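How do I wash a cream cotton shirt without turning it yellow or bright white?

mimora452
Posted in Laundry & Clothing Care

I finally found the heavy cream button-up I've been wanting for years, in a secondhand shop in Kengate, and I love it so much I'm scared to wash it! The tag says cotton, machine wash cold, and nothing else useful. It has brown buttons and I don't know if they're wood, coconut or plastic.

My last off-white shirt went badly in two directions. First the collar got yellow, then I panicked and used bleach, and the whole thing came out a strange patchy white with an even yellower collar. I'd like to keep this one the soft cream color it is now. There's also a faint grayish line inside the collar from whoever had it before me. Our water is pretty hard, if that matters. I have a top loader and no dryer.

Any tips very welcome, including on drying and storing it. I'd like to wear it to a family thing in July.

Awad Mending
Oh, I love this kind of shirt, and cream is so much easier than people think once you put the bleach away for good. Chlorine bleach can yellow some finishes and it strips the dye that makes cream look like cream. Check your regular detergent too. Many of them have optical brighteners, which make things look bluer and whiter, great on towels and terrible on ivory. Look for one sold for colors or for wool and delicates, or just one that says no brighteners on the back.

For the collar line, do that part by hand before the shirt goes anywhere near the machine. Wet the collar with lukewarm water, rub in a drop of plain dish soap with your fingertips, and leave it 5 minutes. Then use a soft old toothbrush, along the weave and not in circles (circles fuzz up the cotton). Rinse and look at it in daylight. A line that's been there a while may need two or three rounds, and that's fine, you're better off going gently again than scrubbing hard once.

If it's still there, soak the whole shirt in oxygen bleach, the powdered kind, dissolved completely in warm water before the shirt goes in. Test inside the hem first! Soak the whole shirt and not only the collar, or you'll get the patchy look you had last time. And with mystery buttons I wouldn't leave it overnight. An hour, then check. Wood and coconut can swell or lose color in a long soak.

Then the machine: cold, gentle, inside out, buttons undone, with other pale things. Skip the fabric softener, it builds up and grabs dirt. Hard water does matter – minerals stop the detergent from rinsing out well, and that leftover film is often what goes yellow later. Run an extra rinse.

Drying is the part I enjoy. Put it on a hanger with some width in the shoulders, smooth the placket and the cuffs flat with your hands, pop the collar open and give each sleeve a tug downward. You'll save yourself most of the ironing. Keep it in the shade, and keep it off metal hangers, rust spots on cream are heartbreaking.
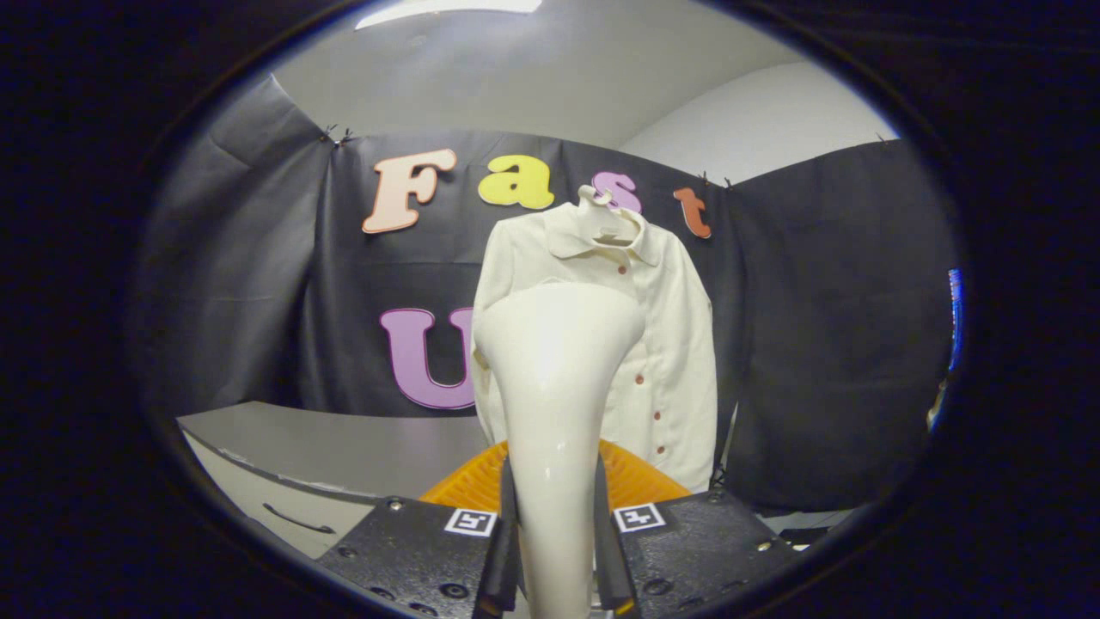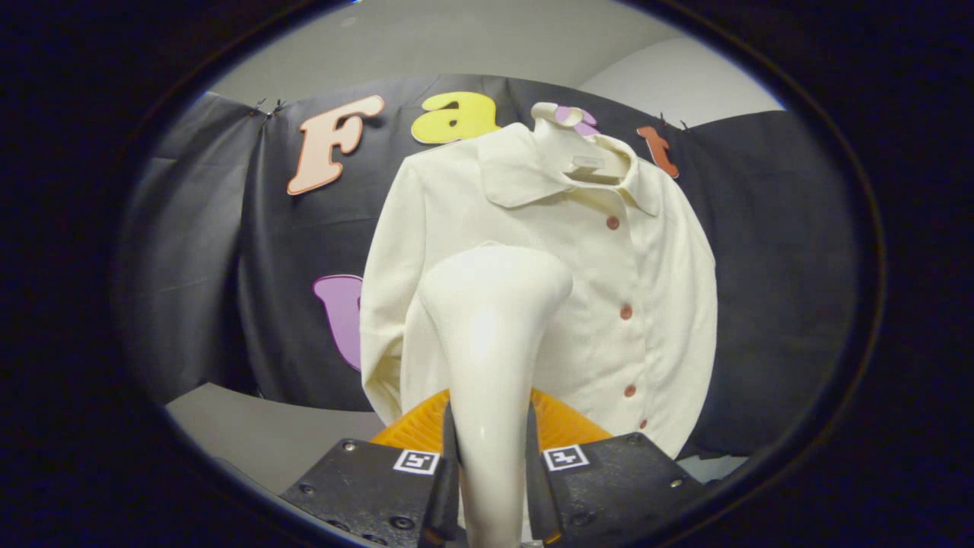 Cream long-sleeved shirt on a hanger, dark fabric behind.

If you do iron, go inside out while it's still a bit damp and start with the collar, points toward the middle. Go around the buttons, never over them.

For storage, wash it before you put it away even if it looks clean. Sweat and sunscreen don't show up for months and then there they are. Cotton bag, never dry cleaner plastic.

kengate_tub_and_line
just use vinegar in the rinse, half a cup. works on everything

Pilness Laundry Fan
Agree with nearly all of the long answer! On the vinegar, it can help with hard water, but please never put it in with any bleach, and I wouldn't do it every wash because it's not great for rubber seals.

I'd add two things. Let deodorant and sunscreen dry all the way before you put the shirt on. This changed everything for my pale shirts, the yellow at the neck is often sunscreen and your water can make it worse if there's iron in it. If you do have iron, leave out the oxygen bleach until you've tried a rust remover made for laundry, on a hidden spot of course.

And about the buttons: you may have a spare sewn inside the side seam. Snip it off and leave it in a cup of soapy water for the same hour you'd soak the shirt. If it looks the same afterward, the others should be okay. If it goes dull or fuzzy, take the buttons off for the soak and sew them back on. It's a nice little job for an evening, and you can fix any loose ones while you're at it.

mimora452
Thank you! There IS a spare button, I hadn't even looked. It's in a cup on the windowsill now. Will try the dish soap on the collar tonight and leave the soak for later if I need it.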